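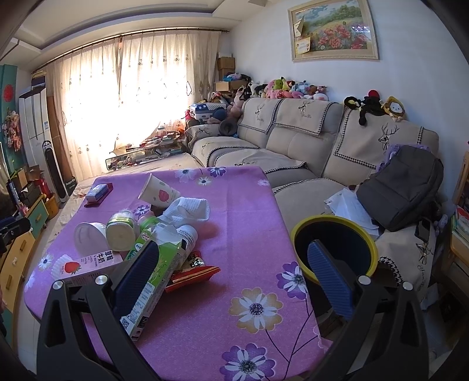

Getting Stains Out of a Printed Tablecloth

Home Kitchen Laundry Workshop Garden Ask Us

A printed floral cloth hides a lot, which is why many people leave a stain in it longer than they should. By the time a gravy spot shows up against the flowers it has usually been through the wash twice and dried hard. The methods below are for cotton and cotton-blend cloths. Polyester can take most of them too, but keep the water cooler and skip the iron.

Before you start

Find the care label. If there isn't one, test a corner of the hem. Wet it, rub in a drop of dish soap, and press a white paper towel on it for a minute. If color comes off on the towel, the print is not fast and the cloth should be washed alone in cold water with nothing stronger than a mild detergent.

Shake the crumbs off outdoors. Crumbs left in the cloth turn to paste in the machine and end up in the door seal.

Candle wax

Let it harden. A bag of ice laid on top for ten minutes speeds this up. Lift off what you can with the back of a butter knife, working from the outside in. Put a plain brown paper bag under the spot and another on top, and go over it with a warm iron, no steam. Move the paper to a clean patch as it soaks up the wax. Colored candles leave a dye mark after the wax is gone. Dab that with rubbing alcohol on a cotton ball, then wash.

Grease and butter

Work in dish soap with your fingertips while the cloth is dry. Water first just pushes the grease around. Leave it 20 minutes and wash as warm as the label allows. For old grease, cover the spot with baking soda overnight, brush it off in the morning and then use the soap.

Tea, coffee and red wine

Blot, don't rub. Stretch the stained part over a bowl, hold it with a rubber band, and pour cold water through from the back. For what remains, mix 500 ml of cool water with a tablespoon of white vinegar and a teaspoon of liquid detergent, and soak for half an hour. Rinse and look at it in daylight before you do anything else.

Tomato sauce

Scrape, rinse from the back with cold water, then soap. Sunlight fades a tomato stain well, but it fades purples and pinks too, so on a bright print keep it to an hour or so and check.

Ink

Rubbing alcohol again, with a folded towel underneath. Keep changing the towel. Harpreet Lemieux wrote in to say that milk works as well. We tried an overnight soak in whole milk on a ballpoint mark and saw very little difference, but it did no harm.

Washing and drying

Wash a tablecloth with other flat things. Pillowcases are good company - jeans are not. Don't put it in the dryer until the stain is completely gone. Heat sets what is left, and you will be looking at it for years.

Line drying is best. Fold it over the line by about a third so the crease does not land in the middle of the table. Bring it in slightly damp and iron it on the wrong side, which keeps the print from going shiny.

Storing

Roll it on a cardboard tube if you have one. If you have to fold, fold in thirds one time and in quarters the next, so the same creases don't wear through. Jade Fortin keeps hers over a padded pants hanger in the hall closet and says they come out ready to use. Don't store a cloth with starch in it. Silverfish like starch.

A note on underlays

A felt or flannel pad under the cloth saves the tabletop from hot dishes and stops the cloth sliding. Cut it 2 inches short of the table edge on every side. An old flannel sheet does the same job for nothing.

Readers ask

Clifford MacLeod asks whether bleach is ever all right on a print. Chlorine bleach, no. Oxygen bleach is usually fine on colorfast cotton if it is fully dissolved first. Follow the amount on the tub and don't soak longer than 6 hours.

Ilham Pangaribuan asks about a rust ring left by a plant stand. Lemon juice and salt, an hour, then rinse very well. Repeat if needed. Test the print first, as lemon can lighten some dyes.

Next month: cleaning the grooves in a cutting board.

Get our tips by email every Monday. Enter your address to subscribe. You can unsubscribe at any time.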